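The Tray Is Not Tidying Your Table

Gerasimos Zervas has a new booklet out on keeping a calm house, and a third of it is about trays. Put a tray on the coffee table. Put a tray by the sink. Put one on the dresser, one by the front door and one on the corner of the desk, and whatever used to be clutter will now be a "grouping." He is a good writer and I have liked his columns on floors and windows. On trays I think he is selling us something, even if he doesn't get a cent for it.

Piltetti certainly does. Their plain serving tray is $39 in the shop on my street, and the one with handles is $74. I bought the cheaper one in August, on the strength of the argument Zervas makes, and put it on our dining table, where the mail and the keys and the half-finished drawings pile up. I wanted to believe it.

The argument goes like this. The eye doesn't mind objects, it minds objects without an edge. Give them an edge and it settles down. There is something in that. A salt cellar and a pepper mill on a little dish do look as if someone meant them to be there, and the same two things loose on the counter look like the end of a long lunch. I'll grant the effect. I have seen it in other people's kitchens and felt faintly ashamed of my own.

My quarrel is with what gets claimed next, that a tray makes people put things back. Mine held the mail for four days. By the fifth there was mail on the tray and mail beside the tray, and the mail beside it seemed to bother us less than before, as if having a proper place for some of it excused the rest. My daughter's toy food ended up next to it as well -- a felt pie slice, a plastic pear -- within easy reach of all that empty space. She had no objection to the tray. She just didn't see what it had to do with her.

I said so to Michalis Andreadis, who ran a housewares counter in Zovodach for years and has sold more trays than I have eaten dinners off. He took the tray's side. People buy one that's too shallow, he told me, or too handsome. If the rim is low, nothing stops the things from wandering off it, and if the tray is handsome you keep clearing it so that you can look at it, and then the stuff has to live somewhere else. He thinks a deep ugly one would have worked. He may be right, but it's an odd defense of an object that is sold almost entirely on its looks, and I notice he didn't tell his customers so at the time.

A deep ugly tray is also, when you think about it, a box. I have no complaint about boxes. A box by the door takes keys, gloves, a dog leash and a dead flashlight, and you throw things into it from a distance, which is how most tidying gets done in a house where people have jobs. Getting things out again is slow and annoying, and I'd still take that over the alternative. The tray asks you to place each item with a bit of care. It wants a composition. I don't have one in me at six in the evening, holding a bag of onions.

Then there's the matter of what goes on it. The booklet's trays hold a candle, a folded cloth and a single stem in a bottle. None of these was ever clutter. They were bought to go on the tray. You could take all of it away and the table would be tidier still, and you would be $39 better off. What I'd like to see is a tray asked to deal with the kind of things a table collects on its own: a cup, a bit of pretend fruit, some curved piece of something that must belong to something else. In my experience the cup makes it on board, usually at one corner, and the small bright things stay out on the tabletop. The first of the two pictures with this piece shows very nearly the arrangement I live with, strawberry shape and all.

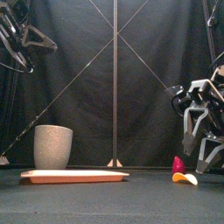
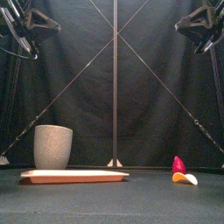 Zervas would answer that a habit takes time, and he gives it 58 days, a figure he doesn't source. I gave it longer than that. By the end, what we had was a household that could steer around the tray without noticing it, the way you steer around a chair that has always been in the wrong spot. Moving it to wipe the table had become one more chore. Under it there was usually a ring of crumbs, and once a library card we had already paid to replace.

I am not against the thing itself. When there's soup to carry upstairs to somebody with a fever, I want a tray, a big one with a rim, and I want it clean. It's a very good tool for moving several objects from one room to another in one trip. Used that way it does tidy a table, because you load it up and walk off with it, and the table is clear until the next meal. Almost no one who recommends trays for tidying ever suggests picking one up.

So ours has gone to the kitchen, upright between the oven and the wall, and comes out when somebody is sick or when we eat in the yard. The dining table has mail on it again. My daughter has moved the felt pie slice to the windowsill, and we clear the rest before dinner by hand, badly, with some arguing over whose it is. I looked in the Piltetti window last week and they now have a smaller tray, made to sit on top of the larger one.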